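Como montar uma prova oral curta para validar trabalhos escritos

Guia para docentes de graduação. Pressupõe turmas de até 200 alunos e uma plataforma de entrega com histórico de versões.
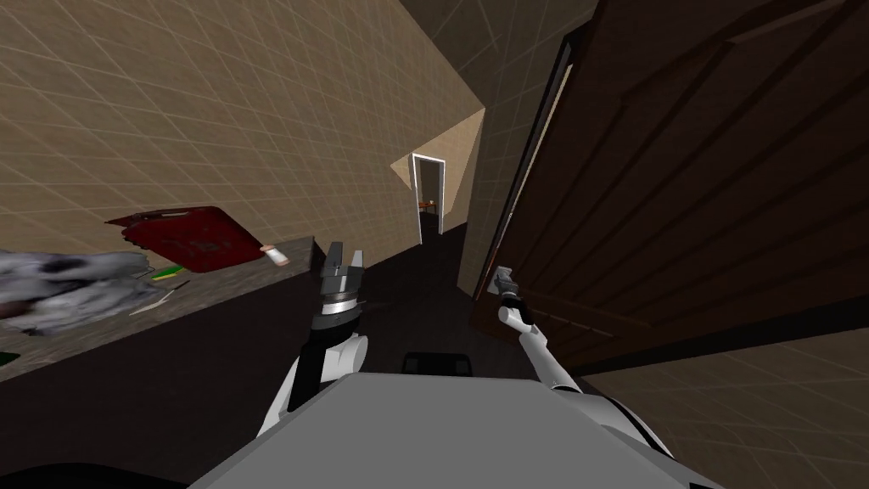 A prova oral de validação é uma conversa breve, feita depois da entrega, em que o aluno responde sobre o próprio texto. Serve para confirmar autoria e compreensão. Não substitui a correção do trabalho e não deve ser usada como segunda prova da disciplina.

O que preparar antes

Inclua a prova oral no plano de ensino desde a primeira semana. O texto mínimo contém a duração, o peso na nota, os critérios e o procedimento de recurso. Uma regra anunciada depois da entrega costuma ser derrubada pelo colegiado.

Defina também o que o aluno pode declarar como auxílio. No modelo usado por Macarena Ulloa em disciplinas introdutórias de filosofia, a declaração tem até 170 palavras e informa a ferramenta, a etapa em que foi usada (pesquisa, esquema, revisão) e os trechos afetados. A declaração é anexada ao trabalho e fica visível para quem conduz a conversa.

Passo 1. Selecionar os trechos

Leia o trabalho e marque três trechos. O primeiro deve conter a tese. O segundo deve conter uma citação ou um dado externo. O terceiro deve conter uma inferência do próprio aluno -- se não houver nenhuma, registre esse fato na ficha de correção.

Evite trechos de introdução e de transição. São genéricos em quase todos os trabalhos e rendem respostas genéricas.

Passo 2. Redigir as perguntas

Escreva uma pergunta por trecho. Formulações que funcionam:

Por que este autor, e em que ponto você discorda dele?
Se esta premissa fosse retirada, o que mudaria na conclusão?
Onde você encontrou este dado e como o conferiu?

Perguntas de memória ("o que diz a página 4?") medem outra coisa e penalizam alunos ansiosos. O aluno pode consultar o próprio texto durante toda a conversa.

Passo 3. Agendar

Reserve 300 segundos por aluno para as perguntas, mais o intervalo para anotações. Em turmas grandes, trabalhe por amostragem: sorteie os alunos na plataforma e publique a lista com o horário de cada um. No Prilano, o sorteio fica no menu Avaliações, opção Amostra. No Triseck é preciso exportar a lista de matrícula e sortear em planilha.

Não convoque apenas alunos sob suspeita. A convocação seletiva transforma a avaliação em processo disciplinar, que tem rito próprio.

Passo 4. Conduzir a conversa

Leia o trecho em voz alta, faça a pergunta e espere. Uma reformulação é permitida; uma segunda já conta como ajuda e deve ser anotada. Em caso de gravação, obtenha o consentimento por escrito antes do início.

Alunos com necessidade de adaptação podem responder por escrito, na sala, com o mesmo conjunto de perguntas e tempo ampliado.

Passo 5. Atribuir a nota

Use uma escala de 0 a 3 para cada pergunta:

0 -- não reconhece o trecho
1 -- repete o trecho sem explicar
2 -- explica com lacunas
3 -- explica e relaciona com o restante do trabalho

Uma resposta zero isolada não prova nada. Se houver duas, peça o histórico de versões e compare as datas de edição com o tamanho dos acréscimos. Um bloco extenso colado de uma só vez pede esclarecimento, mas também ocorre com quem redige em outro editor.

Detectores automáticos

Os relatórios de detecção não devem entrar na nota. Textos de quem escreve em segunda língua podem ser marcados indevidamente, e o aluno não tem como contestar um percentual.

Arquivamento

Guarde a ficha, as perguntas e a declaração de auxílio até o fim do prazo de recurso. O modelo de ficha, preparado por Yi-an Shin, segue a ordem dos passos acima e cabe em uma página.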